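Hallevside Neighbors – Home & Decorating
Blue dining room wall dries patchy, looks like clouds. Repaint or live with it?
Posted by Maja Adamczyk, 16 September 2025

Ok quick one before I lose the evening light. Did the dining room in a dark blue from Pulodwood, two coats, roller, no primer over the old beige (I know). It's dried with lighter and darker blotches all over. You dont see it at noon, then the lamp goes on and it's everywhere.

Paint plus rollers plus tape came to 240 and I really don't want to spend that again. My sister says call it a "limewash effect" and stop looking. My husband can't see anything wrong, no help there. We have family coming for dinner and I'm already doing spring rolls for everybody, so time is short.
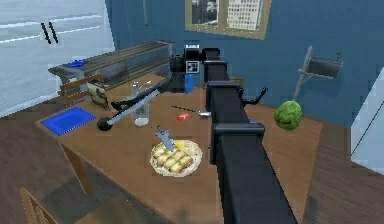
Questions I guess:
Third coat over everything, or just the bad spots?
Do I have to sand first?
Would hanging more stuff on the wall be enough? The table has to stay where it is – the only outlet for the floor lamp is on that side.

Paint is matte if that matters. Can is the Valderrama line, the washable one. Got maybe a third of it left.

Wojciech Stępień
Don't touch up just the bad spots. Matte dark color, every touch-up shows, you'll end up with blotches on your blotches. Did that in our hallway in January and ended up redoing the whole thing anyway.

What's most likely going on: old beige soaked up the first coat unevenly, then the second went on too thin or too soon. Dark blues are bad for this. How long did you wait between coats? If it was a couple hours, there's your answer. Go by the can, then wait longer than it says if the room is cool.

What I would do, in this order.

Check the wall in daylight and lamplight
Hold a lamp close and sideways to it. If you see ridges, its roller marks and you need a light sand, fine paper, just knock them down. If the wall feels flat and only the color changes, skip sanding and wipe the dust off with a damp cloth. Let it dry overnight.

Take everything down
Yes, the pictures too. People paint around frames and then move them a year later and regret it. Put the nails in a cup with a bit of tape saying which wall. I've also got screws from three apartments ago in a cup like that but whatever.

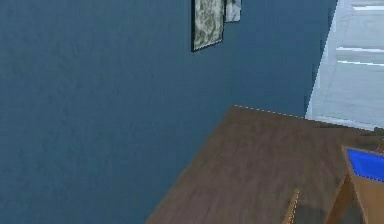 One full coat, corner to corner
Don't stop halfway for lunch. Cut in the edges one wall at a time and roll right after, while the edge is still wet. Medium nap roller, load it properly, don't squeeze the last drop out of it. Last pass all in one direction, top to bottom. A third of a can won't cover a whole room so buy another and mix the two in a bucket first, or you get a color jump where one ends and the next starts.

Leave it alone
No second guessing after an hour. Dark matte looks terrible half dry. Look again next day.

Not dinner-this-week work if you're cooking too. I'd do it after the guests leave.

drutgate_dad
just paint it white lol. did our whole place on Drutgate white, never had this problem

Maja Adamczyk
Thanks Wojciech. Waited about ninety minutes between coats so yeah. That'll be it. Ran the lamp along it, feels flat, no ridges, so no sanding – relieved. Going to leave it till after the dinner, use a weaker bulb in the floor lamp and get a second can next week. Not going white, sorry, had white for years.

Does the bucket need to have a lid or can I just use the mop one if I wash it

Wojciech Stępień
Mop one is fine if its really clean, no soap left in it. Cover with plastic wrap if you take a break. Which you shouldn't, see above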